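**Ticket 674: second cell, arms and grippers quote**
Status: open, waiting on Vallitz

Update, February. The Vallitz quote is in and it's better than I hoped! Two arms, two grippers and both mounts come in under our line, which leaves room for spare finger sets (please let's get spares this time). Lead time is 30 days from the PO.

Ranura quoted too, but without mounts, so I've asked them to redo it. 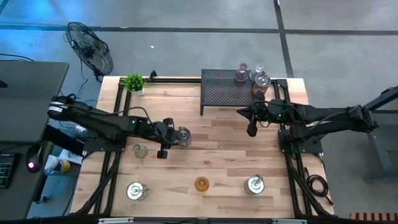
Glassware is still the thing I'd spend on. Cups and small bottles need softer fingertips than the metal shakers do, and Butura sells a pad kit I'd love to try before we commit to a full set. Could purchasing add one kit to this order?

Still to do:

- confirm the floor stand price with Vallitz
- get the Shaikh service plan as its own line
- move cable covers to the facilities budget

Leaving this open until the revised Ranura numbers arrive.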